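Rolthorpe Law Review: changes to submissions and citation checking

10/21/26

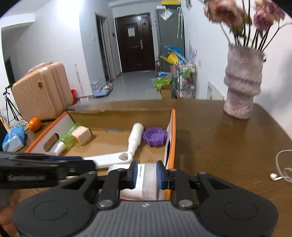

The editorial board has approved new arrangements for articles intended for the June issue. Authors may now submit through the Plallholm portal at any point in the year, and the two fixed submission windows will close for good once the present round has been dealt with.

Articles should not exceed 3644 words, footnotes excluded. Case notes remain subject to their existing limit. Each submission must carry an abstract of no more than 350 words, together with a statement of any professional interest in the matters discussed — this applies to student authors as well as to practitioners.

Citation checking will be carried out by teams of three, each answering to a senior editor. Members who have not previously checked footnotes are required to attend the training session in Room 252 of the Idville Building. Genalyn Catacutan, Managing Editor, will lead the session and will circulate the revised style guide beforehand. The guide now covers neutral citations, archived web sources and unreported tribunal decisions.

The Tan Prize for the best student case note will be awarded again this year. Entries are judged without names, and authors should remove identifying details from the text and from the file properties before submitting.

Questions about work already under review should be addressed to the editor named in the acknowledgement letter.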